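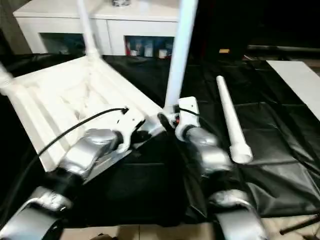

As cadeiras brancas da sala Redov

Caros leitores, neste número quero escrever sobre uma coisa pequena, que muitos de nós usamos sem olhar: as cadeiras brancas de plástico. A nossa casa tem 18 delas. Vieram da loja Schouten, já há bastante tempo, e servem para tudo: as aulas de língua, as tardes de jogos, o jantar de junho no pátio. No inverno ficaram guardadas no depósito de Skarkau, que é um lugar seco mas com muita poeira, e quando voltaram estavam em estado muito diferente umas das outras.

Algumas pessoas perguntaram se não era mais simples comprar cadeiras novas. Fizemos a conta. Um conjunto novo custaria 4000 coroas com o transporte, e esse dinheiro está prometido para as janelas da cozinha. Por isso decidimos rever as cadeiras uma por uma, com calma, na própria sala. Das 18, só quatro precisam de mais trabalho. As outras 14 podem voltar ao uso depois de uma boa lavagem.

Peço desculpa se uso alguma palavra errada para as partes da cadeira. Em português ainda confundo às vezes o encosto com o assento, e a palavra "travessa" aprendi agora, com o catálogo na mão.

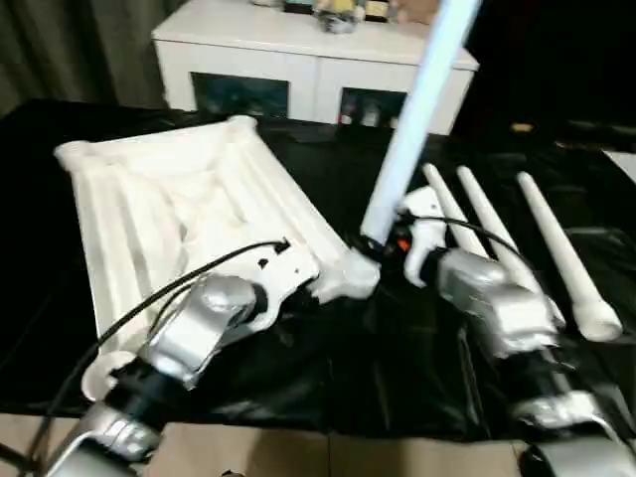
Redov, junho

O trabalho faz-se sobre um plástico preto, grande, e recomendo isto a todos que querem fazer o mesmo em casa. Numa superfície escura vê-se logo qualquer peça branca. Antes usávamos jornais velhos, e a tinta dos jornais passava para as cadeiras, o que nos dava o dobro da lavagem.

Convém ter à mão uma escova macia, dois panos e uma bacia de água morna com pouco sabão. Não usem a parte verde da esponja. Ela risca o plástico, e nos riscos a sujidade entra e já não sai. Para as ranhuras entre as ripas serve muito bem uma escova de dentes velha. É um trabalho demorado, mas eu gosto dele: põe-se o rádio baixo e o tempo passa depressa.

As pernas merecem atenção especial. Nas nossas cadeiras quase todas as dificuldades começam no ponto onde a perna encontra o assento. Passem o dedo à volta desse ponto, devagar. Se houver uma fenda, sente-se primeiro com a unha e só depois se vê com os olhos. Uma cadeira com fenda neste lugar deve sair do uso no mesmo dia, mesmo que pareça firme.

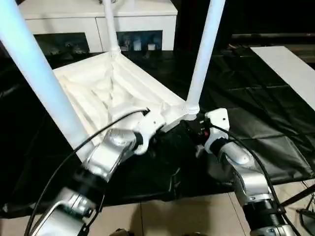

Folha Skudel, n.º 14, página 4

Para ver bem a parte de baixo, a cadeira tem de ficar com as pernas para cima. Parece evidente, mas no ano passado muitos de nós só limpámos por cima, e o resultado foi o que se sabe. O lado inferior do assento não é liso como o outro: tem nervuras em relevo e um centro um pouco mais fundo, onde se junta poeira e, nas cadeiras que estiveram no pátio, também folhas pequenas e teias.

Comecem pelo centro e vão para fora, na direção da borda. Depois de lavar, deixem a cadeira escorrer de lado durante algum tempo antes de a pôr outra vez de pé. Se for empilhada ainda húmida, fica com manchas, e as manchas vão custar mais do que a poeira.

Uma palavra sobre a cor. Um tom amarelado não significa que a cadeira seja fraca, é apenas o sol. Já experimentei um produto para branquear e não o aconselho. O cheiro ficou na sala vários dias e a cadeira continuou igual.

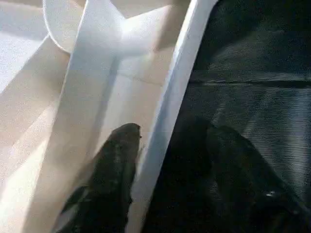

Superfícies brancas vistas de perto, com o tecido escuro ao lado.

Quando as cadeiras estiverem prontas, voltam para a parede do fundo, em pilhas baixas, com um pano entre cada duas. Por favor não façam pilhas altas, como na festa de Natal. Quem tiver em casa panos velhos de algodão pode deixá-los na caixa da entrada, a qualquer hora até às 18.

No próximo número: as mesas dobráveis e a porta que não fecha.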